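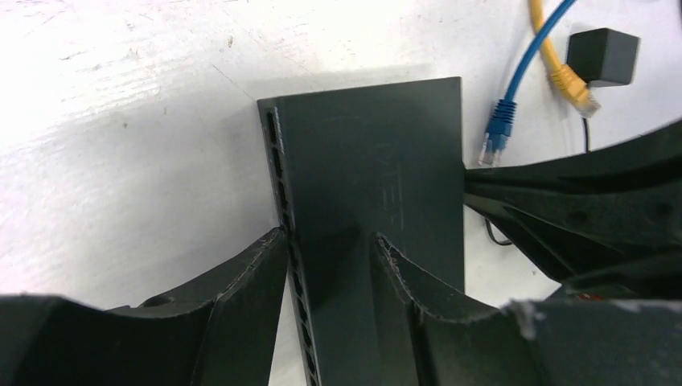
A charcoal-gray case with its row of vents, on the white work table.

About Litel

Litel is a small company in Pronunville. We take in used network equipment from offices, schools and homes, we check it, and we give it back to people who need it. Our workshop is on the second floor of the old Mthembu printing house, in a room of 600 square feet.

We started with one shelf of routers from a school which changed its provider. The school wanted to throw them away, and most of them needed only a reset and the right power supply. Today we have a storage room in Dultside also, and last year 2,723 pieces came through our door.

Each piece is looked at from all sides. We read the name and the label, we look if the ventilation holes are free, and we try every port. Cables are sorted by length and color, and a cable with a broken clip gets a new plug.

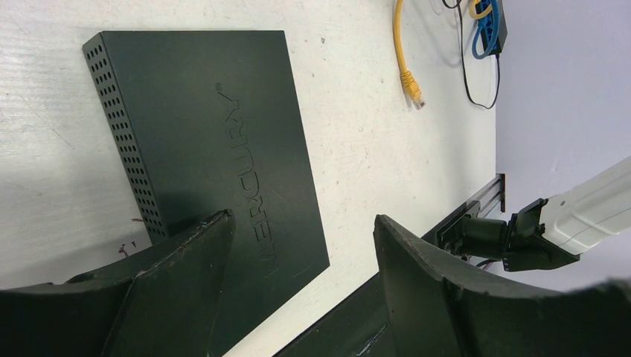 What we offer

Tested switches and routers, with the cables that belong to them. All prices are on our list, and a basic home set costs $49. For schools and clubs we prepare larger orders, and we keep 2,000 network cables in stock for this purpose.

We are especially careful with power adapters. Many people bring us a device without its adapter, or a bag of adapters without any device – both are welcome. We compare the voltage and the plug before we put two things together.

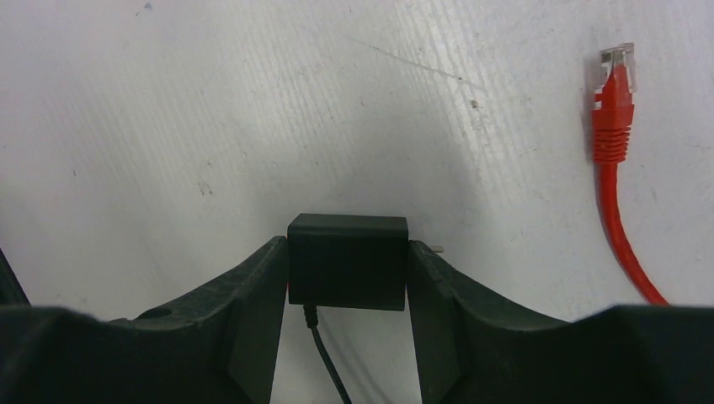

When we cannot find a match, we tell you so, and you can decide if you want to wait or take your device home again. Waiting is free of charge.

You can bring equipment to us in Pronunville from 9 a.m. to 5 p.m. Please remove your own passwords first, if you can. If you do not know how, ask us at the counter and we will do it together with you.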